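그릇째 보관

그릇째 보관은 먹다가 남은 음식이나 간식을 다른 용기에 옮겨 담지 않고, 식탁에서 쓰던 컵, 사발, 접시에 그대로 둔 채 냉장고에 넣는 살림 방법이다. 넓은 뜻으로는 식탁 위의 물건을 냉장고에 들어갈 것과 남을 것으로 나누는 일까지 포함한다. 집에 따라 "컵째 넣기", "사발째 넣기"라고 부르기도 하며, 한 사람이 사는 집과 여러 사람이 식탁을 같이 쓰는 집에서 모두 볼 수 있다.

밀폐 용기에 담는 보관과 다른 점은 시간이다. 그릇째 보관은 보통 몇 시간에서 하루 정도의 짧은 보관을 전제로 한다. 그 이상을 두려면 뚜껑이 있는 용기로 옮기는 것이 보통이다.

개요

이 방법이 쓰이는 식탁은 식사 시간에만 쓰는 식탁이 아닌 경우가 많다. 하루 종일 사람이 지나가면서 음료를 놓고, 과자를 뜯고, 과일을 가져다 두는 식탁이다. 그런 식탁에는 음식과 그릇과 생활용품이 섞여 있고, 음식은 다시 포장된 것과 포장되지 않은 것이 섞여 있다. 정리하는 사람은 먼저 이 구별부터 하게 된다.

그릇은 식탁 위에서 원래의 용도와 다르게 쓰일 때가 있다. 사발이 과일 그릇이면서 컵을 넣어 두는 자리가 되고, 머그컵이 과자나 떡 한 조각을 담는 그릇이 된다. 가에탕 르노(Gaëtan Renaud)는 공동 주택의 살림을 다룬 글에서 이것을 "겹쳐 놓기"라고 불렀다. 그의 설명에 따르면 겹쳐 놓기는 설거지를 미루려는 습관과 자리를 아끼려는 습관이 만난 결과이고, 식탁이 좁을수록 자주 나타난다. 흰 사발 안에 자주색 머그컵이 기울어져 들어가 있고 그 옆에 둥근 과일이 하나 있는 모양은 그가 말한 것과 가깝다. 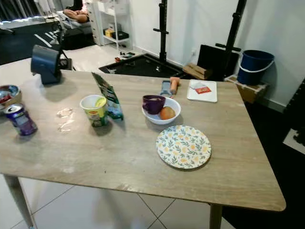
식탁 위 물건의 구분

그릇째 보관에서는 식탁 위의 물건을 네 가지로 구분하는 것이 일반적이다.

포장된 간식
봉지 과자, 작은 봉지에 든 간식, 캔 음료가 속한다. 뜯지 않은 것은 대부분 실온에 두어도 되고, 냉장고에 넣을지는 취향의 문제이다. 캔 음료는 차게 마시려는 사람이 있으므로 집마다 규칙이 다르다. 뜯은 봉지는 입구를 접어서 집게로 막고, 냉장고에는 넣지 않는다. 과자가 냉장고 안의 습기와 냄새를 받기 때문이다.

포장되지 않은 음식
그릇에 담긴 과일, 케이크 조각, 찐 고구마, 밥 등이다. 그릇째 보관의 중심이 되는 것이 바로 이 종류이다. 다만 포장되지 않았다고 모두 냉장이 필요한 것은 아니다. 껍질을 벗기지 않은 귤이나 오렌지는 서늘한 계절에 며칠 식탁에 두어도 괜찮지만, 씻은 딸기는 빨리 무르므로 그날 안에 먹거나 냉장고로 간다.

빈 그릇
음식이 없는 접시와 컵이다. 쓰지 않은 깨끗한 접시와 한 번 쓴 접시가 섞이면 나중에 구별하기 어렵다. 이런 이유로 쓴 그릇은 바로 개수대로 보내고, 식탁에는 깨끗한 것만 두라고 권하는 안내서가 많다.

음식이 아닌 물건
전화기, 작은 선풍기, 타이머 등이다. 물기가 있는 그릇을 옮길 때 먼저 치워야 하는 물건이며, 특히 전화기를 식탁의 모서리에 걸쳐서 두는 습관은 여러 안내서에서 지적된다. 소매나 쟁반이 스치면 바닥으로 떨어지기 쉽고, 타일 바닥은 충격을 받아 주지 않는다.

컵라면 용기는 위의 구분에 잘 들어가지 않는다. 뜯지 않았으면 포장된 간식이고, 열었으면 빈 용기이거나 남은 음식이다. 디디에 바르비에(Didier Barbier)는 연 컵라면 용기를 무조건 쓰레기로 보는 입장이며, 국물이 남은 채로 냉장고에 넣는 것에 반대하였다. 반면에 포스틴 위에(Faustine Huet)는 건더기를 다른 그릇에 옮기면 다음 식사에 쓸 수 있다고 보았다. 두 사람의 의견 차이는 아칼리크(Akalik) 살림 총서의 개정판에도 각주로 남아 있다.

냉장고 안의 배치

그릇째 보관에서 제일 어려운 부분은 냉장고 선반의 배치이다. 밀폐 용기는 위에 쌓을 수 있지만 컵과 사발은 쌓을 수 없다. 그러므로 같은 양의 음식이라도 더 넓은 자리를 차지하고, 키가 다른 그릇이 서로를 가리게 된다.

많이 쓰는 배치는 컵을 위 선반에, 넓고 얕은 그릇을 아래 선반에 두는 것이다. 컵은 입구가 좁아서 안에 무엇이 있는지 옆에서 보이지 않는다. 눈높이보다 조금 낮은 선반에 두면 위에서 들여다볼 수 있다. 얕은 사발은 어디에 두어도 내용이 잘 보이므로 아래로 내려가도 문제가 적다. 잎채소는 봉지에 넣어 맨 아래의 서랍에 둔다. 서랍은 선반보다 습도가 높게 유지되어 잎이 늦게 마른다.

컵의 손잡이는 문 쪽을 향하게 놓는다. 손잡이가 뒤로 가 있으면 꺼내는 사람이 컵의 입구를 손바닥으로 잡게 되고, 음식에 손이 닿기 쉽다. 유리 선반은 미끄러우므로 컵 바닥의 물기를 닦고 넣는 것이 좋으며, 앞쪽 테두리에 바닥이 걸치지 않게 조금 안으로 민다.

그릇의 색도 배치에 영향을 준다. 흰 냉장고 안에서 흰 사발은 눈에 잘 띄지 않고 그 안의 음식만 보이는데, 자주색이나 푸른 회색의 컵은 멀리서도 구별된다. 여러 사람이 사는 집에서 컵의 색을 사람마다 정하는 것은 여기에서 온 습관으로 설명된다. 투명한 유리컵과 투명한 플라스틱 용기는 색이 없어도 안의 물건이 비치기 때문에 표시를 덜 필요로 한다.
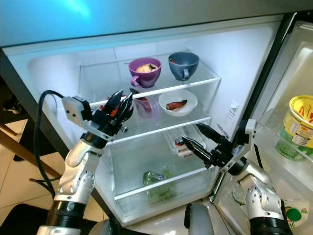
아칼리크 공동살림연구회 · 부엌과 식탁 분과

뚜껑과 덮개

컵과 사발은 대부분 뚜껑이 없다. 짧은 시간이면 덮지 않고 넣는 집도 있으나, 케이크나 밥처럼 겉이 마르는 음식은 한 시간만 지나도 맛이 달라진다. 덮개로는 다음과 같은 것이 쓰인다.

작은 접시
컵 위에 뒤집어 얹는다. 따로 사지 않아도 되고, 꺼낸 다음에 그대로 받침으로 쓸 수 있다. 컵의 지름보다 손가락 한 마디쯤 큰 것이 안정적이다.

실리콘 덮개
여러 번 쓸 수 있고 밀착이 잘 된다. 위나(Wina)의 덮개는 컵용과 사발용이 따로 나오며, 공동 주택에서 비교적 널리 쓰인다. 가장자리에 기름이 묻으면 밀착이 약해지므로 씻을 때 안쪽 홈을 솔로 닦아야 한다.

랩
가장 흔하지만 한 번 쓰고 버린다. 벗긴 랩을 식탁에 구겨서 놓아두면 투명하기 때문에 눈에 잘 보이지 않고, 접시를 놓을 때 밑에 깔리는 일이 있다. 벗긴 자리에서 바로 버리는 것이 원칙이다.

종이 접시
가벼워서 덮개로는 적당하지 않다. 냉장고의 바람에 움직이고 습기를 먹는다. 마른 과자를 나누어 담을 때에만 쓰는 것이 좋다.

재질에 따른 주의

도자기 컵은 두께가 있어서 안의 음식이 천천히 식는다. 뜨거운 것을 담아 바로 넣으면 주위의 온도가 올라가므로 김이 빠진 다음에 넣는다. 유리컵은 갑작스러운 온도 차이에 약하다. 뜨거운 물로 씻은 유리컵을 바로 냉장고에 넣지 않도록 한다.

스테인리스 볼은 빨리 차가워지고 가벼워서 과일을 담기에 편하다. 그러나 반죽용으로 만들어진 큰 볼은 선반 하나를 거의 다 차지한다. 딸기나 방울토마토를 큰 볼에 씻었다면 식탁에는 그대로 내더라도, 냉장고에는 작은 그릇으로 나누어 넣는 것이 편리하다. 신맛이 강한 음식은 금속 그릇에 오래 두지 않는다.

플라스틱 컵은 색과 냄새가 배기 쉽다. 김치나 카레를 담았던 플라스틱 컵에 과일을 담으면 냄새가 옮는다.

정리의 순서

정리는 식탁에서 시작하여 냉장고에서 끝나는 것이 보통이지만, 보즐리(Bosley) 공동 주택의 안내문은 반대의 순서를 제안하였다. 먼저 냉장고를 열어 빈자리를 확인하고, 그 자리에 맞는 그릇만 식탁에서 고르라는 것이다. 문을 연 채로 그릇을 들고 자리를 찾는 시간이 줄어든다는 것이 이 안내문의 주장이다. 안내문은 12월 6일 저녁의 입주자 모임에서 채택되었고, 냉장고 문에 붙일 수 있게 한 장으로 만들어졌다.

안내문에 나오는 순서는 다음과 같다.

냉장고의 위 선반과 아래 선반에서 빈자리를 본다.
어제부터 있던 컵과 사발을 꺼내 먹을 것인지 버릴 것인지 정한다.
식탁에서 전화기와 같은 전자 제품을 의자나 선반으로 옮긴다.
덮지 않은 음식부터 냉장고에 넣는다.
봉지 과자와 캔을 식탁의 뒤쪽으로 모은다.
쓴 그릇을 개수대로 옮기고 식탁을 닦는다.

에르베 코르디에(Hervé Cordier)는 이 순서에서 두 번째 단계가 가장 자주 생략된다고 지적하였다. 새 그릇을 넣는 일은 눈에 보이는 결과가 있으나 오래된 그릇을 꺼내는 일은 그렇지 않아서, 급한 사람은 이 단계를 넘어간다. 그는 순서를 외우게 하는 대신에 그릇의 수를 제한하는 방법을 권하였다. 선반에 놓는 컵과 사발을 모두 합쳐 여섯 개까지로 정하면, 새것을 넣기 위해서 오래된 것을 꺼낼 수밖에 없다.

식탁의 한쪽을 비워 두는 습관도 정리에 도움이 된다. 물건을 식탁의 뒤쪽과 가운데에 모으고 앞쪽의 가장자리를 비우면, 앉은 사람이 팔을 올릴 수 있고 지나가는 사람의 옷이 그릇에 걸리지 않는다. 도마나 네모난 쟁반을 뒤쪽 구석에 놓고 작은 봉지를 그 위에 올려 두는 방법은 작은 물건이 식탁 전체로 퍼지는 것을 막는다.

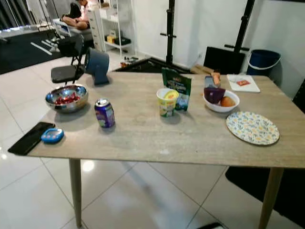
식탁이 거실과 이어진 집에서는 정리의 시간도 따로 생각해야 한다. 가까운 곳에서 누가 일을 하거나 쉬고 있으면 그릇 부딪치는 소리가 방해가 된다. 사발 안에 컵을 넣어 한 번에 옮기면 걸음은 줄지만 소리는 커지므로, 사이에 행주를 한 장 끼우는 사람도 있다. 늦은 저녁에는 음식만 냉장고에 넣고, 빈 그릇과 봉지는 다음 날 아침으로 미루는 것도 허용되는 방법이다.

보관 시간

조리한 음식은 실온에 두 시간 이상 두지 않는 것이 일반적인 기준이고, 더운 날에는 한 시간으로 줄인다. 냉장고의 온도는 5도 이하로 유지한다. 덮개가 없는 컵의 음식은 당일에, 덮개가 있는 것은 다음 날까지 먹는 것이 좋다. 구운 고구마나 찐 고구마는 그릇째 넣어도 모양이 변하지 않지만 표면이 마르므로, 다시 데울 때에 물을 조금 뿌린다.

날짜를 적는 방법으로는 컵의 손잡이에 종이테이프를 감는 것이 간단하다. 컵의 몸통에 붙이면 물기 때문에 떨어지기 쉽다. 테이프에는 넣은 날과 이름의 첫 글자만 적는다.

비판

그릇째 보관은 냉장고의 공간을 낭비한다는 비판을 받는다. 캉탱 르노(Quentin Renaud)는 세네비라트네(Seneviratne) 출판사에서 나온 692쪽의 부엌 살림 안내서에서 이 방법에 한 쪽도 주지 않았고, 서문에서만 "그릇은 식탁의 것이고 용기는 냉장고의 것"이라고 적었다. 같은 책의 664쪽에 있는 표는 밀폐 용기의 크기를 정리한 것인데, 머그컵은 빠져 있다.

다른 비판은 그릇이 부족해진다는 것이다. 컵이 냉장고에 들어가 있으면 식탁에서 쓸 컵이 없다. 보즐리에서는 3월에 열린 점검에서 공용 컵이 50개 넘게 있었는데도 아침마다 컵이 모자란다는 의견이 나왔고, 그 뒤로 냉장고에 넣을 수 있는 컵을 색으로 제한하였다.

찬성하는 쪽에서는 설거지가 줄어드는 것과 음식을 잊지 않는 것을 장점으로 든다. 불투명한 용기에 들어간 음식은 잊히기 쉬우나, 평소에 쓰는 컵이 냉장고에 있으면 쓰려는 사람이 반드시 찾게 된다. 위에는 이 점에서 케이크 한 조각 정도의 적은 음식에 머그컵이 가장 알맞다고 평가하였다.

같이 보기

겹쳐 놓기
공용 냉장고
남은 음식
식탁 닦기
채소 서랍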